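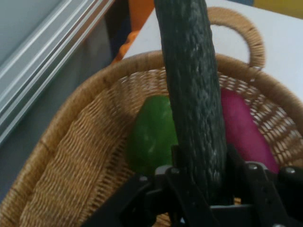
Hi all, and thanks for being patient with me on this one! It's been a busy stretch for the Moka play kitchen, but the produce corner is finally coming together, so I'll start there.

The cucumber is my favourite. It's long and dark green with proper bumpy skin, and next to it the smoother samples from Gill looked a bit sad, so I've sent those back. The wicker basket was a good buy too. It has a rolled rim and a nice open weave up one side, and it's roomy enough for a whole shop's worth of veg — I've ordered 4 more in the same size.

Money next, seeing as you're the ones paying. Out of the $300 you gave us for baskets and boards, I've spent $178. I'd like to put $100 of what's left towards more vegetables from Cuketti, if you're happy with that.

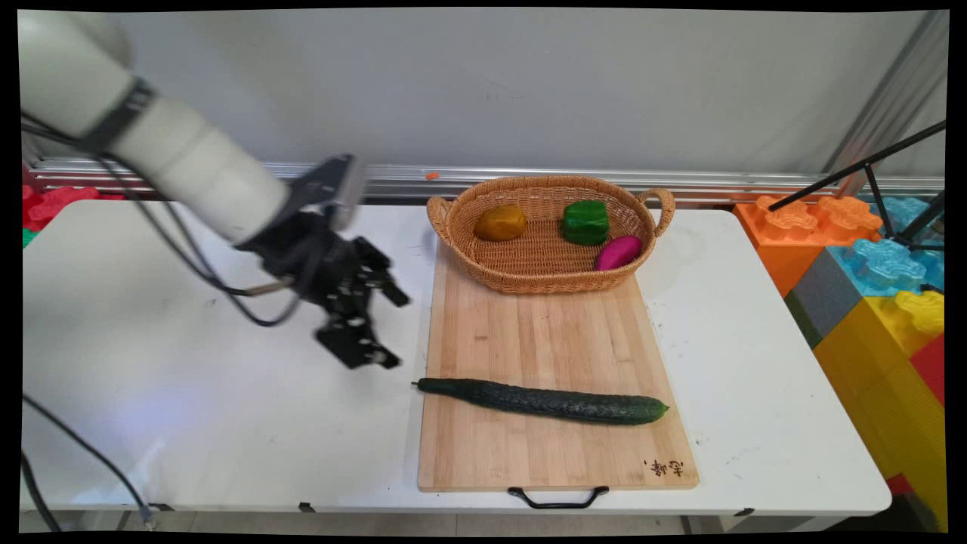
*Page last changed: 29th May*

The bamboo board has the handle I was after, a black metal one at the front edge, and the cucumber fits across it with just the thin end poking over the side. The basket sits at the back of the board with the toy potato, the green pepper and the purple sweet potato in it (the colours are gorgeous together, I think). I'm keeping that layout for the Kisberg visit in June.

Still to do: labels, a second board, and a wipe-down of the white folding table, which has picked up a few scuffs and specks. Let me know about the $100 when you can and I'll get the order in!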